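A Three-Sided Surround for a Shared Work Table
Design and Technology project report
Princess Lacson and Anel Lekota
Brisside College, Kustindale

Background

The Moodley Room is the long workroom at the back of the technology block. It has windows down one side, a row of open shelves down the other and a pinboard at the far end that has not been cleared for years. Most classes that use the room work with small things: offcuts, fasteners, samples, bits of kits. They spread these out on a table, sort or handle them, and pack them away at the end of the period.

The old table had a dark, scratched top and nothing around it. Small things rolled off the back and ended up behind the radiator. People also said it was hard to see what they were doing. In the afternoon the sun came in low from the left and every object had a long shadow, and behind the table was the pinboard, which is every colour there is.

We were asked to improve the table without buying a new one for every class. The brief from our teacher was to choose one table, work out what was wrong with it, change it and report on whether the change helped. The budget was $648.

Aims

We wanted a surface where a small object could be seen easily whatever colour it was.

We wanted things to stay on the table.

We wanted to leave the front of the table open so a person could stand at it in the normal way.

The table also had to be easy to wipe down, as it would be used by several groups in a day.

Early ideas

Our first idea was a shallow tray with raised edges. We made one out of cardboard and tried it at lunchtime. It stopped things rolling off but made no difference to the light or the background. The edge at the front was also annoying. Everyone rested their wrists on it and after a few minutes it had gone soft.

The second idea was a curtain hung around the back of the table. Anel's aunt gave us some plain fabric and we hung it from a wire. It hid the pinboard well enough, but it moved whenever the door opened, and the folds made their own shadows. It also picked up dust. We took it down after one lesson.

The third idea was fixed walls on the left, right and back. This is what we went with. A wall does the job of the raised edge and the curtain together, and it can be painted. It costs more and it makes the table heavier, so we had to accept that the table would stay in one place.

Size

We planned for a working area of 1,000 by 1,000 mm. This was worked out by standing at the old table and marking how far each of us could reach without leaning. Princess is shorter and could not get to the very back of a deeper table, so her reach set the depth. The width could have been greater, but anything wider got in the way of the door.

The height of the walls was argued over. Low walls let in more light but you could still see the pinboard over the top. High walls hid it but made the table feel closed in. We tested both with sheets of cardboard clipped in place and settled on a height that hides the background for a person looking down at the middle of the table.

Colour

White was an easy choice for the top. Most of the things that get sorted in the room are dark or bright, and they stand out on white. The worry was white objects on a white top, and this is discussed under Results.

The walls took longer. We painted sample cards in white, pale green, mid grey and a pale lavender-grey, all from Clullent in town, and propped them up behind the same group of objects in the morning and again in the afternoon.

The white walls were too bright next to the white top. You lost the line where the top stopped and the wall started, and people trying to put something down near the back would bump the wall. The green put a tint on things, which was bad for anything that had to be matched by colour. The mid grey was good for contrast but made the inside of the surround gloomy. The lavender-grey was pale enough to keep the inside light but was still clearly different from the top, so the back edge and the corners could be seen.

We had expected to dislike the lavender. On the card it looked like a bathroom. Over a full wall the purple is much weaker and it mostly reads as a soft grey.

Building and finishing

The top was sanded, filled and painted first. The scratches were deeper than they looked and needed filling twice. We used a hard-wearing white paint and left it longer than the tin said, as the first test patch had marked when somebody put a mug on it.

The wall panels were painted flat on trestles before they were fitted. This was Princess's suggestion and it saved a lot of trouble, as painting inside a corner with a roller leaves a thick line. Each panel had its edges sealed and then got its coats on the inside face. All three came from the same tin so that they would match. The fixing screws go in from outside so there are no screw heads on the inner faces to catch dirt.

The hardest part was the join between the walls and the top. Our first fit left a gap at the back left corner that was wide enough for a washer to go through. We took the back panel off, planed the bottom edge and put it back. It now sits down properly.

The front has no wall. A silver aluminium rail runs along it instead, the slotted kind that takes bolts anywhere along its length. It gives the front edge something solid, and it is straight, so we used it as the line for squaring up the side walls. The lower frame under the rail has round cutouts in it and we left those open.

The pale walls and the white top are easy to tell apart once they are side by side at full size, and the middle of the table, where most of the handling is done, has a plain background behind it.

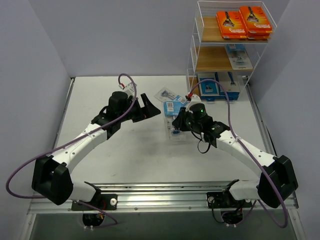 Testing

We asked 14 students to try the old set-up and the new one. For the old set-up we used a second table of the same type, placed under the same window. Each person was given the same mixed box of small parts and asked to sort it into trays. Half of them started on the old table and half on the new one, in case people got better just from having done it before.

We did not time anyone. Our teacher pointed out that people rush when there is a stopwatch, and rushing would have told us more about the person than the table. Instead we watched for things dropped off the table, parts put in the wrong tray and parts that were missed altogether. Afterwards we asked each person which table they would choose and why.

The tests were run in June, in the afternoon, when the light from the windows is at its worst.

Results

Nothing went off the back or the sides of the new table. Some parts still went off the front, as we had expected with that side open. On the old table parts were lost off the back in most of the tests, and one spring has never been found.

Dark parts were picked out much faster on the white top. Several people said this without being asked. Brass and copper parts were also easier to see. Clear plastic was no better than before, and a few people thought it was worse.

White parts were the weak point. Small white spacers were missed on the new table more often than on the old one. When people did find them it was by the shadow. We tried putting a dark mat down for white parts only, and that fixed the problem, but it means keeping a mat near the table.

The shadows were softer inside the surround. The left wall stops the low sun, and what comes in over the top is more even. On dull days there was not enough light, and people asked for the ceiling light to be switched on.

Most people said they would choose the new table. Those who preferred the old one gave the same reason, which was that they could not talk to the person opposite. We had not thought about this at all. The room has always been used with people on both sides of the tables.

Cleaning

The top wipes clean with a damp cloth. Pencil comes off with a bit more rubbing. Permanent marker does not come off, and we have put a note up asking people not to use it there. Dust collects in the two back corners and has to be got out with a soft brush. The walls have stayed clean except for a strip low down on the right, where sleeves rub.

The slots in the rail collect crumbs and filings. A narrow paintbrush gets most of it out.

Costs

We stayed inside the budget. The paint was the largest part of it – more than the panels – and we would buy smaller sample tins next time, as most of the green was never used. The cardboard and the fabric were free.

Changes we would make

Anel would round off the top edges of the side walls, which are square and catch your forearm if you reach over from the side. Princess would fit a light strip inside the top of the back wall for dull days. We both think the dark mat should be stored in a pocket on the outside of the right wall so it does not wander off to other rooms.

If a second table is done, we would try a lower panel on one side so that two people can work next to each other and still talk. The leftover lavender-grey is in the paint cupboard, on the bottom shelf, with the lid taped.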